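Herier opens clothing care and reuse room in Wulville

20th April

Herier, the household textiles charity, has opened a clothing care and reuse room at its premises in Wulville. The room will offer residents a place to sort, fold and pass on garments that are no longer needed at home, and will host short courses in everyday clothing care.

The opening follows a trial period in which 547 households brought in clothes for sorting. Many of those taking part told the charity that they had garments in good order but little space at home in which to lay them out and decide what to keep. The new room has been arranged with that in mind, and its work begins at the table.

Garments are handled one at a time. Each is spread flat on a white surface so that creases, worn patches and missing fastenings can be found before folding starts, while other items are kept to the sides until their turn comes.

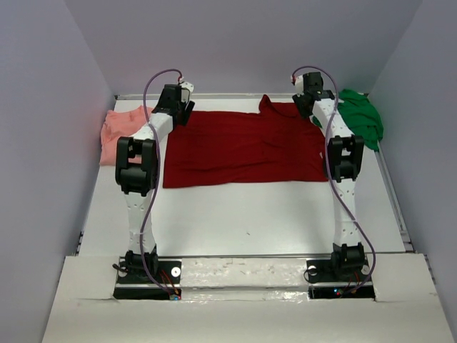 Courses and opening arrangements

Herier will run four courses before the end of August. The first covers folding and storage — including jumpers, shirts and children's clothes — and is open to anyone living in Wulville or neighbouring Skollville. Later courses will deal with simple repairs, stain removal and the care of wool. Each course is limited to six places and is free of charge, although booking is required.

Morag Mackay, Director of Herier, said: "A great many good clothes spend years at the back of a cupboard. We want people to be able to bring a bag of clothing, look properly at each piece and go home with a clear idea of what to do with it. We are very grateful to the households that took part in the trial and told us plainly what they needed."

Clothes that residents do not wish to keep may be left with the charity. Items fit to wear will be passed to Tamiru, the clothing exchange in Skollville, where they will be offered to families at no cost. Items beyond repair will be set aside for cutting into cleaning cloths.

Demetrio Marín, who manages the exchange at Tamiru, said: "Clothing that reaches us checked and neatly folded can go on the shelves the same day. We look forward to working with Herier on a regular footing."

Residents are asked to bring clean clothing only. Shoes, bedding and curtains cannot be accepted at present — Herier will review this after the first courses have been completed.

Course bookings may be made in person at the Herier reception desk in Wulville.

Ends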